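Packaging Weight and Postage Cost at a Small Online Shop
Second-year project report, Logistics and Supply
Si-woo Song and Chae-won Ok
Submitted 4 Nov 2024

1. Background

Grello sells craft supplies by post from a unit in Closport. Postage is charged by weight band, and the owner, Cledwyn Hopkin, suspected that many orders were crossing into a higher band on the weight of the packaging alone. Our task was to test this and to suggest changes that would not need new equipment.

2. Method

We took 29 orders packed in March and recorded three weights for each: the goods, the outer packaging and any filler. The band paid was read from the postage receipt. Scales were zeroed before each order. Orders sent abroad were left out, as the bands differ.

Returned goods were not weighed. In-ho Geum had suggested including them, but the shop keeps no record of what they were first packed in.

3. Results

Of the orders sampled, 11 had been packed in boxes and the rest in mailer bags. Six of the boxed orders fell into a higher band than the goods would have needed in a bag. None of the bagged orders did so.

Filler was the larger part of the excess in most of these cases. Paper filler had been added by habit, including to orders of felt and yarn that cannot be damaged by movement in the box.

4. Discussion

The owner's suspicion holds for boxed orders only. A simple rule – bag unless the item is rigid or sharp – would have moved all six down a band. The sample is small and comes from a single month, so we have not worked out a yearly saving. Wet weather may also matter, as card takes up moisture, but we had no means of measuring this.

Riku Hattori, who marked our draft, asked whether bags lead to more damage claims. The shop's claims file does not name the packaging used, and we recommend that it should.

5. Further work

The same method could be repeated at a larger packer such as Wulico, where bags and boxes are handled in greater numbers. Sampling there would need to be spread over several shifts.

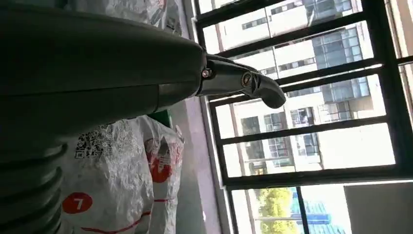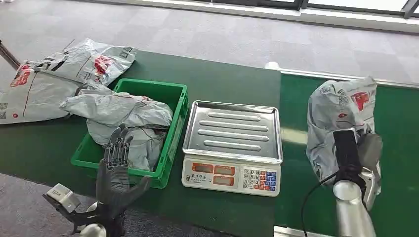
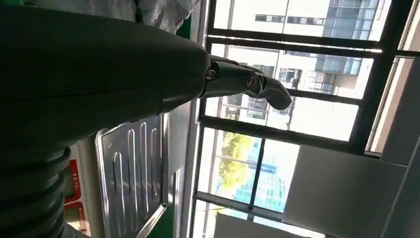 Figures 1 to 3. Mailer bags and a digital scale appear in Figure 2.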